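Open Day at Skellis: The Drawer Incident

The lab at Skellis throws its doors open once a year, in June, and this time the invitation promised "kitchen robots, coffee and a frank look at failure." I go to a fair number of these. The coffee is usually the failure.

The kitchen project goes by the name Mernedden, and most of it lives on a computer. The arm, the marble and the cupboards are all simulated, so when things go badly the cleanup is one keystroke. Visitors got a row of chairs, a big screen and Tyyne Räsänen, who runs the tests and has the patience of someone who watches a spoon get picked up for a living.

She began with the counter tasks. Items are set out on the island, the arm collects them, and the software keeps score.
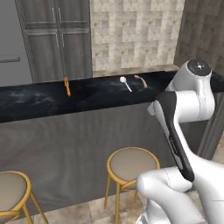

Counter work is the dull part, according to Räsänen, and she meant it as praise. The batch we were shown had 300 counter runs in it and the worst thing on the log was a dropped spoon. A man behind me asked whether the robot could load a dishwasher. She told him it could not, and that she had a teenager with the same limitation.

Then we got to drawers.

What went wrong

The fault turned up in the spring, in a long overnight session of 2,405 drawer runs. In the morning the summary page was green from top to bottom and the team was pleased with itself until lunch. Then somebody at Erka, the outfit that pays for part of the work, asked to see a few replays.

In 114 of the runs the arm had opened the drawer, let go, and then started its next move with the fingers still below the top of the drawer front. The elbow swung, the wrist followed, and the hand went through the wood. Straight through, like a ghost late for a meeting. The contact check between hand and drawer had been switched off to make the runs go faster, and had stayed off. The scoring script only asked if the drawer was open. It was open. Full marks.

Räsänen played one of these for us at quarter speed, twice. There was some laughter, then rather less when she pointed out that the same motion plan had been in line to go onto the real arm the following week. A real arm doesn't pass through a drawer. It takes the drawer with it, or it takes whoever is leaning over the drawer looking for a whisk.

The repair is unglamorous. Contact checks stay on, however long the night gets. The hand has to rise clear of the rim before the elbow is allowed to turn. And a person now watches 100 replays from every batch before anything gets signed off, a job that rotates and is as popular as you would guess.

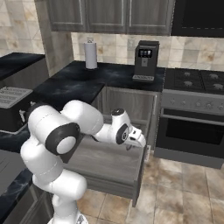

Questions from the floor

I asked why the script had never looked at the path, only the result. Räsänen said it was written in an afternoon for an earlier demo and had outlived three people's contracts. I have worked in offices with spreadsheets like that.

A woman from Gallegos, who build cabinet hardware, wanted to know about soft-close runners. Those aren't modeled yet. She looked personally hurt and left a business card.

The emergency stop also got a mention. The real arm has one on the wall and another on a cable. During our tour the cable one was hanging behind a coat. Räsänen moved the coat without breaking her sentence, and wrote something on her hand.

Getting there

Parking is behind the building and fills by 10 a.m. The sign for the lab entrance points at a hedge; go left of the hedge. Sandwiches ran out before the second tour. The coffee came from an urn and was fine.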